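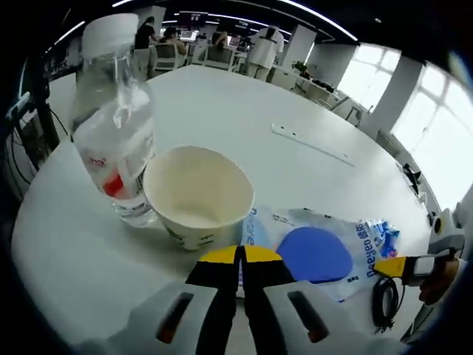 Geum-ok Ki wanted to know why the winter squad update skipped Brova again, and put it in the comments under our last piece: two windows now, and the keeper still has his old rating. Fair point. So we asked Obsa Abdella, who looks after player ratings for Jarnness, the football manager game from Pleloto.

"We missed him," Abdella says. "No excuse. There were 624 changes on the list and he was on the wrong tab."

Will it be fixed? Yes, in the next patch. Date not confirmed, though he did say before the loan window closes.

Bigger talking point is Erdem. Signed in September, scored on debut, and his card has gone up 2 points since. Too fast for some. Abdella doesn't agree. "He was low to begin with. Watch him off the ball. Pace was wrong, stamina was wrong, we just put it right."

And free agents? Up to 159 of them coming back into career mode, older players mostly, wages lowered so smaller clubs can acutally sign one. "People like bringing a veteran home for a last season. I do it myself."

Online stays at 14 matches a week. He's heard the complaints. "We tried more. Everybody quit by the weekend."

Last thing, the transfer deadline bug, the one that eats your budget. Known, being worked on. Save before you bid untill then.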